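Come and help us listen better: people wanted for a mentoring study at Movdale

Have you ever walked out of a one-on-one with your manager thinking, well, that was forty minutes of my life, and neither of us said the thing we came in to say? We have too, and some of us have been the manager. That is more or less how this project started, and if the feeling is familiar we would love to hear from you.

Movdale is a small workplace research and training practice. For the past while we have been working with Dunent and with the family firm Głowacki on something we call the Vesta program, a way of pairing newer supervisors with people from a completely different part of the business, so that a warehouse lead might spend a season talking with somebody from payroll. We are now opening the program up beyond those two companies, and we are looking for 34 people to take part in the next group, starting in June.

Who we would like to hear from

You should be supervising at least 2 people at the moment, and you should have been doing it for less than three years. It doesn't matter what your job title says. Shift leads, head cooks, office managers, site foremen, the person who ended up running the front desk when everyone else left: all of you count. You don't need a degree, and you don't need to have read a single book on leadership (if you have read a shelf of them, please come anyway, we like company). We would be especially happy to get applications from people who work nights or weekends, as our first group leaned rather heavily toward offices.

What you would be doing

You'll meet your partner once every two weeks for an hour, by video or in person if you happen to live close enough. Before each talk we send a short prompt, usually a situation one of you might have met at work: a team member who has gone quiet, say, or two people who both want the same vacation week. Afterward you write a few lines about how it went. Spelling is not graded! There is also a longer interview at the start and another at the end, and those run to an hour and a half because people tend to have more to say than they expected.

Your notes stay with the study team. Your employer doesn't see them, and we will not tell your employer you applied unless you ask us to. You can leave at any point and keep whatever you have been paid up to then.

What you get

Participants receive $900 in total, paid in three parts. You also keep access to the Vesta reading room and the monthly drop-in call for as long as we run them.
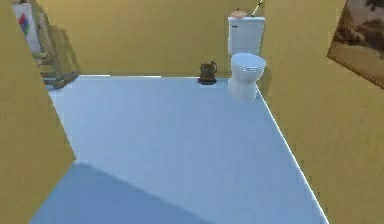
Hậu Tôn wrote to us after finishing with the first group: "I signed up for the money, I'll admit that. What I kept was the habit of asking one more question before I give an answer. My partner and I still call each other, mostly to complain about scheduling. I would tell new people to be blunt in their notes, because the first few I wrote were so polite that they were no use to me later."

We had 104 applications last time, so please don't be discouraged if we can't place you right away. Anyone we can't fit in goes on the list for the following group, and you won't have to apply again.

How to apply

Send us an email with "Vesta group" in the subject line and tell us, in a page or less, what you do, who you supervise, and one conversation at work you wish had gone differently. A voice message is fine if you would sooner talk than type. Please mention the hours you are usually free and any arrangements that would make the calls easier for you, such as captions. We read everything ourselves, and you should have an answer within three weeks. If you would like to ask something first, our phone is answered from 9 a.m. to 4 p.m. on working days.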